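Lorko Demonstration Sessions: Frequently Asked Questions

Last updated May 2, 2019

Do I need any experience?
No. Most people who teach for us have never touched a robot before. Elin Voyle gives every new operator a practice session before anything is recorded.

What is the difference between hand guiding and remote control?
In hand guiding you hold the arm and move it through the task yourself. In remote control you sit at the station and the arms follow your controls. We use hand guiding for short, one-arm tasks and remote control for nearly everything else.

Why do some tasks take two arms?
Lids, mostly. One arm has to hold the container still while the other works on the lid. If you only use one, the container slides or tips.

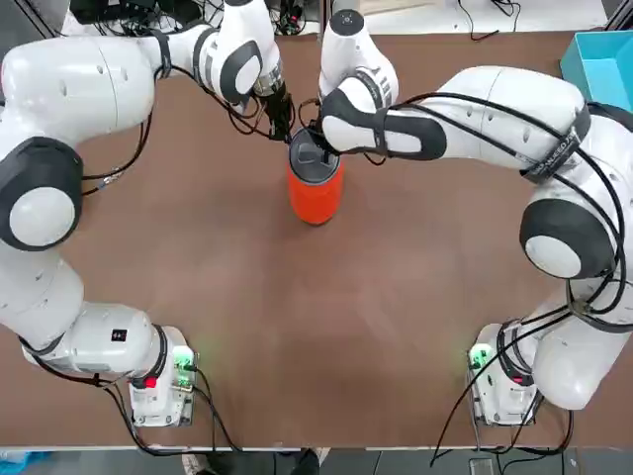 Go slower than feels natural with these. Get a firm hold first, then bring in the second arm - not both together.

How many demonstrations does a task need?
It depends on the task. Our first lid task took 980. The second took 1,309, as we changed containers partway through.

What if I make a mistake?
Keep going if you can fix it. A dropped lid that gets picked up again is still useful to us. If you can't fix it, stop the recording and mark it as failed.

How long is a session?
35 minutes, then a break. You can stop sooner if your hands get tired.

Who do I contact about scheduling?
Reinhold Pfeiffer handles the calendar. Questions about the controls go to Elin.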